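Ground rules for appliance tasks (toaster oven, open door) — what are yours?
Forum: Teleop & Tabletop Arms > Good Practice

kettlebrain
Posted August 17, 2023

Our bench is finally at the stage where I want rules written down and taped to the wall, and I'm way more excited about this than I should be! Toaster oven, toy food, one arm. 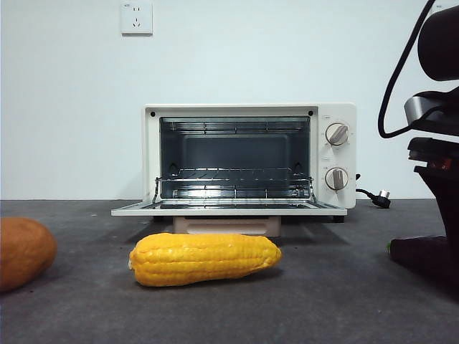
Start position for the corn task, door down, plug out.

The draft so far:

1. Plug stays out and on the floor where everyone can see it. No live appliances during practice runs, ever.
2. Door starts fully open or fully closed. Never halfway.
3. Arm speed capped at 30 percent whenever the gripper is inside the cavity.
4. Operator keeps a hand on the stop button until the arm is back at home.
5. Reset by hand only with the arm paused.
6. Knobs go back to the same position before every run.

I borrowed rule 3 from the old Rudik lab sheet and the rest came out of arguments over lunch. What am I missing? What's overkill? Tear it up, please.

slowservo
Re: Ground rules for appliance tasks

Love that you're doing this early. Most of us write the rules the day after something breaks.

Rule 5 is too soft. "Paused" means different things on different controllers. On ours a pause holds position with the motors energized, and a bumped key will resume. We went with "stopped, and the operator says CLEAR out loud" before any hand goes in. It feels silly for a day or two and then you stop noticing.

Also, that door is a lever. Folded down like that it's a long flat panel sticking out toward the work, and if the wrist comes down on the outer edge it'll tip a light oven forward. Ask me how many times. Put a force limit on downward moves near the door, separate from your speed cap.

mopsy_b
Re: Ground rules for appliance tasks

Agree on the door, disagree on shouting CLEAR. We share a room with three other benches and everybody's "clear" sounds like everybody else's. A light works better. Ours is a cheap green one wired to the stop circuit, so it only comes on when the motors are really off.

Question on the riser. Is that block fixed to anything? I can see the oven sitting on it but I can't tell if it's taped or glued. If it's just resting there I'd add a rule 0: push the oven by hand before each session, and if it slides, you don't start.

kettlebrain
Re: Ground rules for appliance tasks

@mopsy_b double-sided tape, underneath. But the push test is going in as rule 0 tonight, I love it. And the light too if I can find the parts!

@slowservo okay, "stopped" it is. What number do you use for the force limit?

slowservo
Re: Ground rules for appliance tasks

We settled on 12 newtons near the door, but please don't copy that. Different arm, different oven. Press down on the edge of the door with a luggage scale or whatever you have, note where the back feet start to lift, and set your limit at half of that.

tinrabbit
Re: Ground rules for appliance tasks

Going to be the grump here. A sheet with six rules gets read, and a sheet with 15 gets ignored. I helped at the Canddale open bench for a while and by the end the laminated sheet had two columns and a footnote. New people signed it without looking.

I'd cut rule 6 completely. Knob positions are a data consistency thing. Put them on the reset checklist. If you mix "this keeps your fingers safe" with "this keeps the runs tidy," people start treating the whole page as tidiness.

mopsy_b
Re: Ground rules for appliance tasks

I'd normally be with you, but the knobs are a bad example. Any real oven with a timer knob can start heating the second somebody plugs it in if the timer got left on. Today it's a prop. In September somebody needs an outlet test and plugs it in. "Knobs at off" is a safety rule that happens to help the data.

tinrabbit
Re: Ground rules for appliance tasks

Fine, but then write it that way. "Same position" and "off" are two different rules.

kettlebrain
Re: Ground rules for appliance tasks

Ooh, good catch — I wrote "same position" and never said which one. Changing it to off.

I'm with tinrabbit on splitting the page. Safety on the wall, reset stuff on a card next to the keyboard. The card can have where the food starts, which way the corn points, rack height and so on.

fourbar_fan
Re: Ground rules for appliance tasks

Please put cables on the wall list! You've got the oven cord across the floor on the same side as the arm, and a gripper will find a cord eventually. We run a strip of tape along the floor and nothing soft is allowed past it. If the cord can go behind the oven, even better.

And check the loop on the arm's own cable at full reach. We did nearly 200 runs on our Valtonen setup before anybody noticed the loop was catching on the top corner of a cabinet. Now we do one slow sweep of the whole workspace every morning with somebody watching just the cable.

slowservo
Re: Ground rules for appliance tasks

Seconding the slow sweep. Best four minutes of the day.

tinrabbit
Re: Ground rules for appliance tasks

I can live with the sweep. Still think the tape line is clutter if the cord gets rerouted.

kettlebrain
Re: Ground rules for appliance tasks

Wall list, version 2:

0. Push test on the oven. If it slides, don't start.
1. Plug out and visible, cord kept clear of the arm. Knobs at off.
2. Slow sweep each morning, one person watching the cable.
3. Door fully open or fully closed at the start.
4. 30 percent speed inside the cavity, force limit near the door.
5. Hand on the stop button until the arm is home.
6. Motors off before any hand goes in.

Doing the luggage scale thing tomorrow and I'll post the number. You people are the best!

fourbar_fan
Re: Ground rules for appliance tasks

Post the reset card too when it's done. I want to steal it.

Related threads
Stop button placement for left-handed operators
Usutard gripper pads: when do you replace them?
Tape, putty or clamps for holding props down
Who signs off on a new task at your bench?
Toy food that survives a strong gripper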